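标题:平行夹爪换成多指手,值得吗?(双臂台面,Grereck 夹爪和 Vass 灵巧手)
版块:末端执行器 / 选型与使用经验

mate_orban
楼主
发表于 2024年9月28日 星期六

各位好。我叫 Máté Orbán,中文是我的第三种语言,如果有的句子不自然,请多多原谅,也可以直接指出来。

我们实验室在 Ukville,有一套双臂的台面系统。以前两只手臂上装的都是 Grereck 的平行夹爪,用了很长时间,没有什么大问题。夏天我们借到一对 Vass 的多指手,左手和右手各一只,可以用到明年一月。现在需要决定:到期以后是买下来,还是还回去,继续使用夹爪。

我把目前的情况写一下。

控制器是 Jukley 的,手臂和手都经过它。换手之前,从操作者动作到夹爪动作,我测到的延迟是 30 毫秒。换手之后是 58 毫秒。测量方法是用同一台相机同时拍操作者的手和机器人的手,然后逐帧对照。我知道这个方法不是很精确,但是两次用的是同一个方法,所以我觉得可以比较。

夹爪的优点:快,力量稳定,指垫坏了马上可以换。操作者学得很快,新来的同学用 15 分钟就可以抓方块。

夹爪的缺点:圆的东西、软的东西,抓起来很容易歪。需要在手里转动物体的时候,必须先放下,再重新抓。

多指手的优点:圆柱体可以两只手一起扶住,手指可以从下面托,也可以从侧面压。

多指手的缺点:标定麻烦,手指末端的力很小,线也多。还有一点,操作者比较容易累,因为要同时想很多个手指的位置。

我的问题是:有没有人两种都长期用过?你们最后留下了哪一种?原因是什么?

另外,谁知道 Jukley 控制器上给手用的那条总线,能不能和手臂的总线分开?手册里这一段我读了几遍,还是不太确定自己理解得对不对。

老潘不加班
2楼

先回答最后一个。可以分开,但是要改配置文件,默认是合在一起的。手册里写的“扩展通道”指的就是这个。改完要断电重启,光点界面上的重启没用,我在这上面浪费过一下午。

分开之后你那 58 毫秒应该会掉下来一截。掉多少我不敢说,看你手那边一个周期传多少数据。

tamara_n
3楼

你好 Máté,我是 Tamara Nechyporuk,我也不是母语者,所以我们可以互相原谅:)

我们两种都用过。我们最后留下了夹爪。

理由很简单。我们的任务是把零件从托盘放到治具里面,零件都是硬的,形状也规则。多指手能做到的事情,夹爪也能做到,并且更快。用多指手的时候,同一个动作每次手指的接触位置都不一样,录下来的数据很乱,后来训练的效果也不理想。

所以我想先问:你们的任务到底是什么?如果只是抓和放,我的意见是把 Vass 还回去。

mate_orban
楼主
4楼

回复 老潘不加班:
谢谢!“扩展通道”我理解成了以后才会有的功能,原来现在就能用。我星期一试。

回复 tamara_n:
谢谢你的经验。我们的任务有两类。第一类和你们一样,抓和放。第二类是双手配合:一只手扶着,另一只手转、拉或者打开。物体清单里有 16 件,其中一部分是圆的,比如各种卷、瓶子、罐子。第一类任务我同意夹爪更好。我犹豫的是第二类。

gripper_andor
5楼

Andor Major 在此。我对楼主的延迟测法有意见。

用相机逐帧看,分辨率就是一帧的时间。你的相机如果帧率不高,那么两个数字之间的差别有一部分可能只是帧的误差。请写清楚帧率。如果没有写清楚,这个比较我不能接受。

第二,你把夹爪的“开合”延迟和多指手的“全部手指到位”延迟放在一起比,这两个不是一回事。夹爪只有一个自由度,它开始动和它到位很接近。多指手开始动很早,到位很晚。你量的是哪一个时刻?

mate_orban
楼主
6楼

回复 gripper_andor:
您说得有道理,我应该写得更清楚。

我量的是“开始动”的时刻,两种都是。具体说,是在画面里第一次能看出手指离开原位的那一帧。相机用的是它的高速模式,帧的间隔比我报告的差别小得多。但是我没有重复很多次,这是我的不足。下次我会把每次的结果都列出来,不只写平均值。

gripper_andor
7楼

可以。那么“开始动”的差别主要来自总线和控制器,和手本身关系不大。换句话说,你目前的数字比较的是 Jukley 在两种负载下的表现,还不能说明 Vass 比 Grereck 慢。建议你改标题。

老潘不加班
8楼

标题就别改了吧,标题问的是值不值得,又没问谁慢。

不过 Andor 说的负载问题我同意,先把总线分开再测,不然聊的都是虚的。

laurier_c
9楼

我站多指手这一边。

我们做的是家用物品,软的很多:毛巾、袋子、纸制品。平行夹爪抓纸类的卷,力小了滑,力大了就把边缘压扁。多指手可以用几根手指把力分散开。我们用夹爪的那一年,操作者录一条数据常常要重来;换手之后,重来的情况明显少了。我没有做严格的统计,所以 Andor 请不要问我要表格。

但是有一个条件:操作者必须练。刚开始的一两个星期,大家都讨厌它。手指会互相碰到,两只手靠近的时候也会互相碰到。过了这个阶段以后,没有人要求换回来。

Laurier Cloutier

tamara_n
10楼

回复 laurier_c:
“没有人要求换回来”,我想知道,换回来这个选项你们真的给过吗?我们这里有两位操作者一直说想要夹爪,可是机器上已经装好了手,换一次要花半天,所以他们也就不说了。我认为不能把这个当作证据。

压扁的问题,我们的解决办法是换更宽更软的指垫。成本很低。你们试过没有?

laurier_c
11楼

试过软指垫。抓得住,但是放下的时候会粘,物体跟着指垫走一点,位置就不准了。可能是我们选的材料不好。

换回来的选项,好吧,没有正式问过。这一点你说得对。

三号工位
12楼

插一句跟选型没什么关系的:多指手的线一定要早点处理。我们刚装的时候图省事,手腕出来的线就那么挂着,手臂一转就绷住。后来有一次把接头拽松了,手在半空停住不动,查了好久才查到是接头。

楼主的线怎么走的?

selvaraj.g
13楼

各位好,我是 Selvaraj Gunawardena,主要做控制,不做机械。我想补充关于力的问题。

楼主写“手指末端的力很小”。请问这是在哪一种控制模式下得到的?如果是位置模式,手指到达目标位置就停止,看起来力很小,其实是目标位置设得太保守。请把目标位置往物体里面多给一点,让手指“想要”穿过物体的表面,这样接触力会上升。当然必须同时设好电流上限,否则电机会发热。

如果已经是力矩模式,那就是硬件的极限了,没有别的办法,只能改变抓的姿势,让物体靠近手掌。手指越伸直,末端能给的力越小。

mate_orban
楼主
14楼

回复 selvaraj.g:
是位置模式。您的建议非常有用,我之前把目标位置正好设在物体表面上,现在看来这是错误的。电流上限我会先用低的值。

回复 三号工位:
手腕侧面有一个接头,头部是绿色的,黑色的线从那里出来,然后绕一个弯往后走。右边前臂上靠近手腕的地方有一个黑色的小支架,用来管这条线。我贴一张图,这是双手夹圆卷的动作,也就是我前面说的第二类任务里最基本的一个。

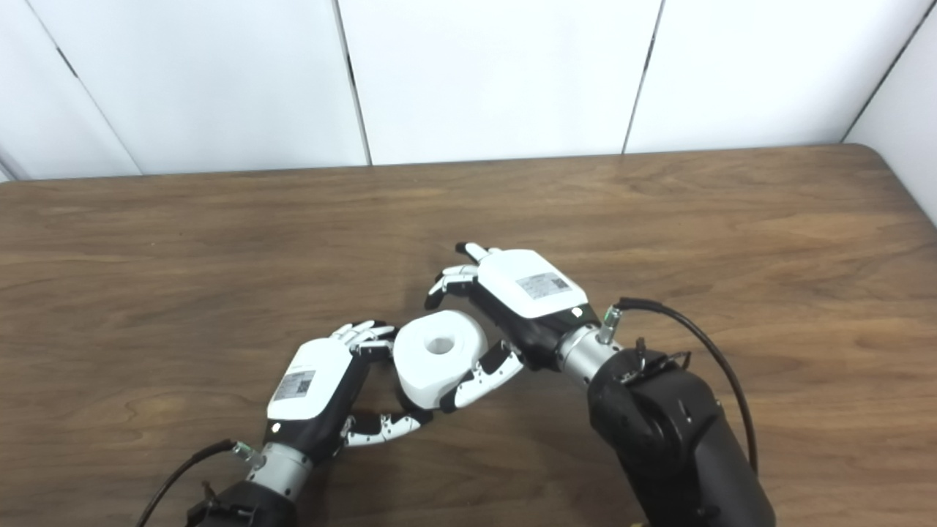 双手夹持白色圆卷:两只手下方的手指从两侧夹住,上方的手指没有压上去。

我自己最想听意见的是上方的手指。操作者在做这个动作的时候,主要用下方的手指夹,上方的手指就散开放在旁边,右手还有一根抬得比较高。我不知道应该训练操作者把这些手指也用上,还是在软件里让它们自动跟着收拢。

三号工位
15楼

右边那圈线弯得太大了,从手腕绕上去再下来,旁边要是放个高点的东西,肯定会刮。建议把弯收小,在前臂上再加一个固定点。但也别收太紧,留够手腕转到头的长度,先用手把手腕慢慢掰到两边极限再量。

老潘不加班
16楼

我反倒觉得右边这么绕没毛病。桌上就一个卷,刮什么?弯大一点对线的寿命还好。等真要往桌上摆一堆瓶瓶罐罐的时候再收也不迟。

三号工位
17楼

他清单里就有瓶子和罐子。

老潘不加班
18楼

行,那收。

selvaraj.g
19楼

关于上方的手指:我建议软件里做一个可以开关的耦合。打开的时候,上方的手指跟随下方手指的闭合程度,按比例收拢。关闭的时候,操作者自己控制。夹圆卷用打开的模式,需要用一根手指去拨东西的时候关闭。

请注意,比例不要设成一样大。从姿势看,上方的手指离卷的上边缘很近,如果收得太快,会先碰到上边缘,把卷推歪。

tamara_n
20楼

我看了图,说一点实在的话。这个动作现在是两只手各出一根手指,对着夹。两只平行夹爪闭合以后,当作两根粗手指来用,从左右两边顶住,效果是一样的。你为这么多关节付了钱,做这件事的时候只用了很少的一部分。

我不是要说多指手不好。可是如果操作者平时都是这样用,那么你买的就是两根很贵的手指。

laurier_c
21楼

回复 tamara_n:
我不同意“效果是一样的”。左手下面那根手指是横着伸过去的,贴着桌面,在卷的底部那边。平行夹爪的外壳那么厚,做不到这么低。你要么把夹爪斜过来,要么从更高的位置夹,夹高了卷就容易翻。

而且这是一个起点的动作。接下来要转它、拉它的时候,其他手指就有用了。

tamara_n
22楼

低的位置,好,这一点我接受。我们的零件都在治具上,所以没有遇到过贴桌面的问题。

“接下来就有用了”,我等 Máté 的数据。

gripper_andor
23楼

请 Máté 在测第二类任务的时候,两种末端都用同一位操作者、同样的顺序,并且先夹爪后多指手和先多指手后夹爪都要做。否则练习的效果会混在里面。还有,失败的也要记,写明是滑、歪,还是手与手相碰。

mate_orban
楼主
24楼

谢谢大家,我学到了很多,也学到了几个新词(“绷住”“刮”,我都查了词典)。

我整理一下接下来要做的事情:

先把 Jukley 的手总线分到扩展通道,断电重启,重新测延迟,每次结果都列出来。
然后位置模式下把目标往里给一点,电流上限从低开始。
右边的线收小,前臂上加一个固定点,收之前先量手腕两边的极限。
手指耦合做成开关,上方手指的比例设得比下方小。
第二类任务按照 Andor 的顺序做对比,夹爪先借回隔壁实验室的那一对,我们自己的有一只指垫已经磨坏了。

还有一个小问题问老潘:改配置文件之前,需要不需要先备份手的标定?我担心断电以后标定会丢。

老潘不加班
25楼

标定存在手里面,不在控制器上,理论上不会丢。但我还是会备份。导出菜单在“设备”下面第二页,名字翻译得很怪,叫“快照保持”,别点旁边那个“快照恢复”。

mate_orban
楼主
26楼

收到,谢谢。结果出来以后我继续在这个帖子里更新。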